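Shared workshop takes its homemade delivery rover onto the street

A small wheeled rover built by members of the Primwood workshop has begun driving on the concrete street it was designed for, after a spring spent mostly on benches and indoor floors. The group calls the machine Udau. It is meant to carry parts and tools between the workshop and members' homes at walking pace, with a person following behind.

The rover was started in February as a replacement for a hand cart. It has four driven wheels, a low aluminum tray for cargo and a single forward camera mounted close to the ground. The motors came out of two scrapped mobility chairs. Most of the brackets were cut and drilled in the workshop, and the rest were printed on a machine one of the members keeps at home.

The finished rover weighs 13 kilograms without a load. Members spent 400 dollars on it, with the largest share going to the battery and the motor controllers. An earlier version used smaller wheels, which got stuck in the joints between floor slabs inside the workshop and were dropped before the tray was fitted.

The street has turned out to be a harder job than the floor. It has worn concrete, long seams, and vehicles parked along both sides with one open lane between them. 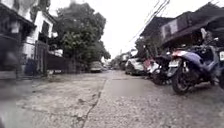

Kemppainen would have preferred larger wheels from the start, and said in a note to the other members that software should not be asked to fix what a bigger tire could. The note also asked for a second emergency stop, mounted at the rear where the person following can reach it. The stop was added in May. The larger wheels are still being discussed, as they would raise the tray and make the rover easier to tip.

The software runs in two parts. One looks for open pavement ahead and picks a heading. The other watches the wheel motors and cuts the speed when one of them starts to work harder than the rest, usually a sign that a wheel has dropped into a gap. Both parts run on a small computer under the tray, and the rover does not need a network connection to drive.

Seams have caused the most trouble. A dark crack can look like the edge of a curb to the camera, and early versions of the program stopped at each one and waited. The members dealt with this by labeling 187 pictures of cracks, patches and curbs by hand and training the program again. It now crosses most seams at reduced speed. Wide patches still make it hesitate, and on one run it turned back toward the place it had started from.

Parked motorcycles are the second problem. Their wheels are easy enough to pick out from a low camera, but there is space under the body, and the program sometimes read that space as a way through. A distance sensor was added on each front corner of the rover — cheap ones, of the type used in parking kits — and the program now treats anything the sensors pick up as solid.

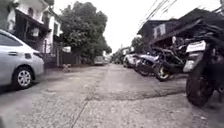
Can the rover make the trip by itself? It is not allowed to, and the members have no plan to change that. A person walks behind it on every run with a hand on the remote stop, and the rover halts if the remote goes out of range.

Runs are held in the early afternoon, when there is less traffic. The longest so far covered some 80 meters before a loose connector ended it. That connector has been replaced with a locking one, and the wiring under the tray has been tied down and given a plastic cover.

The cargo tray has not been used outdoors yet. Indoors it has carried a cordless drill, a box of screws and a bag of sand, and the sand shifted enough on turns to pull the rover to one side. A divider is being made from scrap plywood. There will also be a strap, after the drill slid off the back during a hard stop.

Work planned for June includes a brighter flag, a horn and a better seal around the battery box. The rover is not to be run in rain until the seal is done. The group has also asked Skodard, a workshop across town with a similar machine, to swap notes on braking. Skodard's rover is heavier and uses a belt drive, so only part of its design is likely to carry over.

Drawings and a parts list are kept in a binder at the Primwood front desk and can be copied there. The binder does not yet include the corner sensors, and the wiring page still shows the old connector.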